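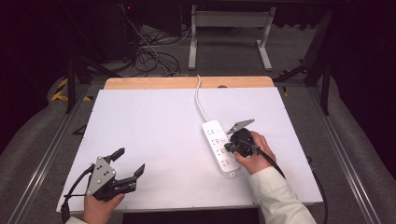 White power strip on a tabletop board

Jandov Media Desk
Press office software for agencies and in-house communications teams
Item no. 1433

Overview

Jandov Media Desk is a shared workspace for organizations that answer reporters, issue statements and keep a record of both. It is published by Pretosier and licensed to public relations agencies, hospitals, universities, trade groups and local governments. The product brings together the inquiry log, the contact list, the approval process and the online newsroom, each of which can be opened from the same screen.

Every incoming call or message from a reporter is entered as an inquiry. The entry records the outlet, the deadline, the subject and the staff member responsible. An inquiry remains open until a reply has been recorded or the account lead has marked it declined. Closed inquiries stay searchable for the life of the license.

Inquiry log

Deadlines are shown in the reporter's time zone and in the user's own. When a deadline is 20 minutes away and no reply has been recorded, a notice is sent to the staff member responsible and to the account lead. Notices may be delivered by email, by text message or within the application. Quiet hours can be set for each user, and a duty officer can be named to receive notices during those hours.

Drafts and approvals

Statements, releases and background notes are written in the built-in editor or uploaded as word processing files. Each draft passes through as many as four approval steps, which are set by the account administrator. An approver may accept the text, return it with comments or hold it. The approved version is locked, and any later change creates a new version with its own approval record.

Clients of an agency may be invited as outside approvers. Outside approvers see only the drafts sent to them and do not require a paid seat.

Contact list

Users maintain their own lists of reporters, editors and producers. Jandov Media Desk does not sell or supply contact data. Lists can be imported from a spreadsheet, and duplicate entries are shown side by side before they are merged. A contact who asks not to receive releases is marked accordingly across all client accounts held by the same agency.

Newsroom pages

Each license includes one public newsroom page with releases, biographies, logos and downloadable photographs. Embargoed material is placed behind a password and opens to the public at the time set by the user. Agencies that operate newsrooms for several clients should select the Agency edition.

Editions

Office edition: 4 seats, one newsroom, 230 GB of file storage. Suitable for a single organization with its own press office.
Agency edition: 20 seats, separate client accounts, one newsroom for each client account. Storage is set by contract.
Additional seats may be added to either edition at any point in the term. The charge is prorated to the renewal date.

Setup and training

New accounts are set up by the Pretosier client services group, directed by Beca Probert. Setup includes the import of existing contact lists, the creation of approval steps and one remote training session for administrators. Recorded lessons for general users are available in the help center. Live refresher sessions are held each October and are open to all license holders without charge.

Connections

Morris calendar: deadlines and interview times appear in the user's calendar.
Zaltura archive: closed inquiries and approved drafts are copied to the organization's records system.
Both connections require an active account with the other service.

Ordering

Licenses are sold by the year and may be paid by purchase order or card. Public bodies and registered nonprofit organizations should state their status when requesting a quote. Please give the item number and the edition required.

Related items
Jandov Newsroom Only
Additional seat, Office edition
Additional seat, Agency edition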